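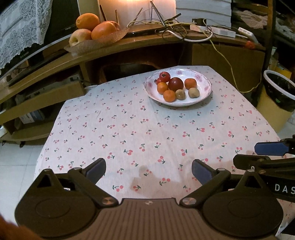

3.2 Household textiles and perceived table size

Participants in the Gralovton sample were asked to judge the length of a dining table under three conditions: bare, covered with a plain cloth, and covered with a small repeating print. Each judgement was made from a seated position at the short end. The printed cloth produced longer estimates than the plain one, and the difference held in all three age bands.

Figure 3. A cherry-print cloth on a table, with a decorated plate of fruit towards the far side.

Spacing of the motif mattered more than its colour. Where the rows were loose, as in the Brelulham cloths, estimates varied widely between participants — a pattern also present in the pilot carried out in March. Creases were not controlled for. Cloths were laid as they came from the cupboard, and ironing habits differed between homes. The effect of objects left on the table is treated separately in Section 3.3.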